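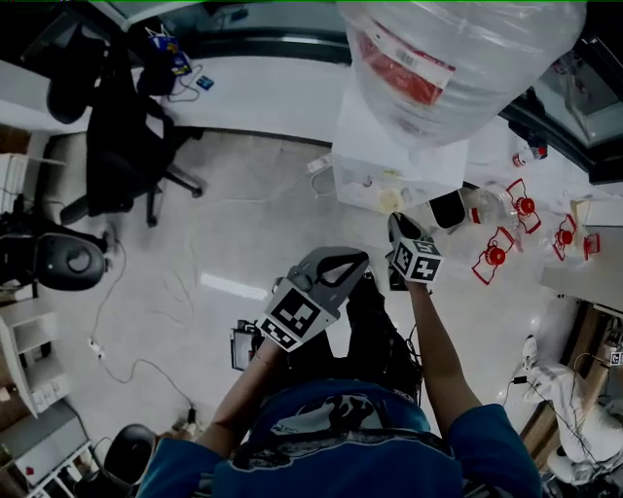 Review: Campos Reader in Church and State, second edition
Grarnen Press, 562 pages, paperback
Jun 9, 2023

The Campos Reader collects 64 primary texts on the legal standing of religious bodies, from tithe statutes to recent rulings on school funding. Each has a headnote, a source line and cross-references by item number. The first edition stopped at 600 footnotes; this one has 3,508, set at the back and numbered continuously, so a second bookmark is needed.

Coverage of establishment clauses is thorough. Coverage of chaplaincy programs is thin, and the two items on parliamentary prayer are abridged without ellipses. Translations are consistent in terminology, though "parish" is used for three distinct administrative units.

The index is organised by jurisdiction, then by doctrine. I checked a sample against the text and found four wrong page references, all in the section on charities law. The Trilis anthology has the better index but omits colonial material entirely.

Binding is glued. Recommended for libraries.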